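The Long Way Around a Plastic Bag

By Suleiman Sani

When I first spoke with Parveen Bhuiyan on the phone, she asked me to open a kitchen drawer and take out one small plastic bag. Then she asked me to put it down on the table, pick it up again, and tell her where I had put my fingers. I could not answer. I had already done it, and my fingers had not reported anything to me.

Bhuiyan leads a small group at Golgate, a robotics company that also does contract research, and for the last two years she has worked on the question of how a machine should handle things that do not keep their shape. A metal block is the same block each time. A bag of screws is a different object every time it is set down. Its corners fold, its weight runs to one side, and the surface shines in a way that confuses a camera. Most published methods deal with this by making a better guess at the shape before the arm moves. Her group decided to spend less effort on the guess and more on what comes after it.

The method is called Grideo. The name was invented by Tsz-kin Wan, the youngest member of the group, and he now regrets it a little. In simple words, Grideo teaches the robot from demonstrations made by people, like many other methods do, but it gives special attention to the moments when the person corrects himself. A human operator closes the fingers on a bag, feels or sees that the grip is bad, opens them, moves a little and closes again. In older training sets such moments were often cut out. They were considered as dirt in the data.

"We were throwing away the best part," Wan told me. "The clean examples show what a good grip looks like. The ugly ones show how to get there from a bad one."

I visited the group in May 2023, in a high hall with a concrete floor where several projects share the space. The work is done on a table with two arms facing each other, and everything on it is the sort of thing you would find in a garage or in the bottom of a suitcase.

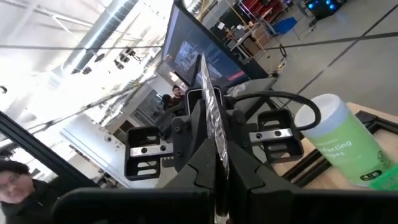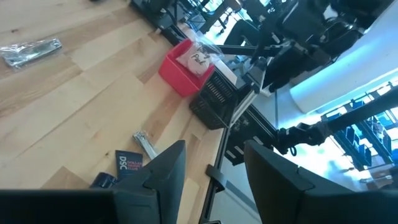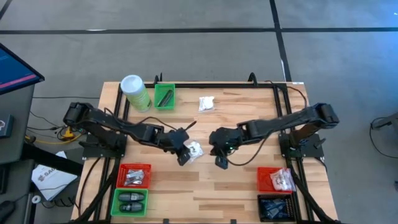

The collection for Grideo contains 2,739 demonstrations. This is not a large number in a field where people like to speak of hundreds of thousands. Each one was labeled by hand, and the labeling took longer than the recording. Keisha Calloway, who organized this part, wrote a guide of 29 pages about what counts as a correction and what is only hesitation. The difference is smaller than I expected. If the operator stops above the bag and waits, it is hesitation. If he stops and the wrist turns, even slightly, it goes in as a correction. She showed me a page where the rule had been changed three times, with the old versions still there in gray.

The result which the group is most proud of concerns the second attempt. On the first attempt, the robot trained with Grideo succeeds only a little more often than one trained with the clean examples alone. But after a failed grip the two behave very differently. The ordinary one tends to repeat the same movement, because nothing it has learned describes a bag that has slipped. The other one backs off, changes the angle of the hand and comes again, usually from the side where the plastic has bunched up. Calloway compares it with a person looking for the end of a roll of tape.

Not everybody is convinced. Sándor Lakatos, who builds sorting equipment at Kocabaş and has followed this research for a long time, read the draft of the paper and sent back a long letter. His main objection is about time. In a warehouse, he says, a second attempt is already a failure, and his customers will pay for a good first grip much sooner than for a graceful recovery. He also wants to see the same test with objects that were never present in training. Bhuiyan agrees with the second point completely. On the first she agrees with him for warehouses, but she thinks of repair shops and of homes, where the work is slow anyway and dropping a thing is worse than taking it twice.

The test with new objects is planned for September, and it will take place in Clusau, where a partner laboratory has the same model of arms but different operators. The group there will choose the objects and will not tell Bhuiyan what they are. She has asked only that some of them be bags.

Wan, meanwhile, is occupied with a smaller problem. Two operators correct their grip in nearly opposite ways, one by lifting and one by sliding, and the robot has learned both. Sometimes it begins with one and finishes with the other. He has a recording of this which he played for me several times, and he has not decided yet if it should be repaired.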